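Course handout 6: Choosing a two-arm kit for table work
Prepared by Kiyoshi Ueda, with corrections by Genji Kubo
23 April 2021

In the last unit we read the offer for the Nerkby two-arm kit from the firm Warby. Today we look at it as a buyer would. Please have the offer sheet with you, because I refer to its item numbers.

The kit comes as two arms, the rails, the clamps and the control software. The table and the computer are not included. Students often miss this point when they compare prices. Under item 3 the supplier also offers a setup visit, but only for customers near Pleltstead. Everybody else receives a manual of 12 pages, and I find it too short.

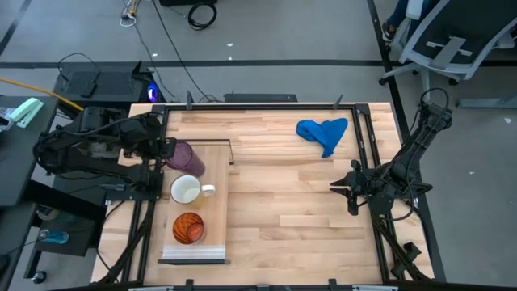 Before you think about software, think about cables. Each arm has its own, and they must follow the arm through its whole reach without pulling. The manual gives one drawing for this. My advice is to move each arm slowly by hand, with the power off, to every corner of the table, and to watch the cables while you do it.

The second matter is the choice of objects for the trial. A mug with a handle, a plastic tumbler and a soft cloth make a good first set. They ask for different grips, and you can buy them in any household shop. The competing kit from Hayashi is sold with foam cubes, which are easy to hold and teach you little about real kitchen things. 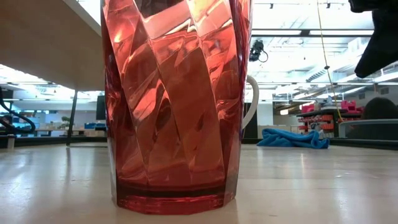 Transparent and shiny objects deserve their own test. A camera may see the reflection on the wall of a cup more strongly than the edge of the cup. In your report, write down the lighting each time, also when you believe it has not changed.

For the exercise, compare Nerkby and Hayashi on these points:
Reach over the table
Opening of the fingers
Spare parts (Nerkby lists the finger set as part 643)
Length of the guarantee

One page is enough. Mr Kubo will collect the reports at the start of unit 7.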